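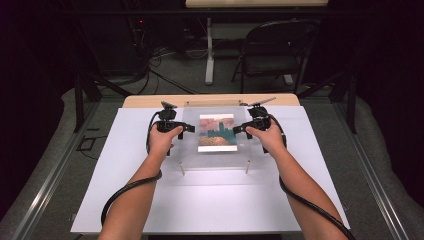
By Sunita Nautiyal | Politics project report | 2026-08-29

What happens to a losing candidate's supporters? I picked this for my project after the Dorthorpe council leadership contest, where Mokoena lost to Rultum by 31 votes and half my street seemed to take it personally (my mum included, she still has the poster up).

My plan was to post a short questionnaire to 150 party members and then ring anyone who ticked the box saying I could. The ringing was the fun part! I ended up with 13 proper phone interviews, one of which went on so long that my tea went cold twice.

Going in, I was sure most Mokoena people would drift off in a huff. A few did. But plenty of the ones I spoke to were still delivering leaflets for Rultum by October, mainly because he'd taken on her bus fares promise almost word for word. One man told me he'd "voted for the buses, not the face", and I've put that quote in twice, sorry. Three people had left the party altogether, and all of them were cross about the same thing: the hustings at the Meluvance Hall being moved to a weekday afternoon when they were at work.

The weak bit is who answered. People who are still keen on a party fill in forms about it, and people who've given up bin them, so my sample is probably far too cheerful. I'd also word question 3 differently, as "Do you feel listened to?" got me a lot of answers about parking.

Next term I want to go back to the ones who left and ask whether they voted at all in the ward elections.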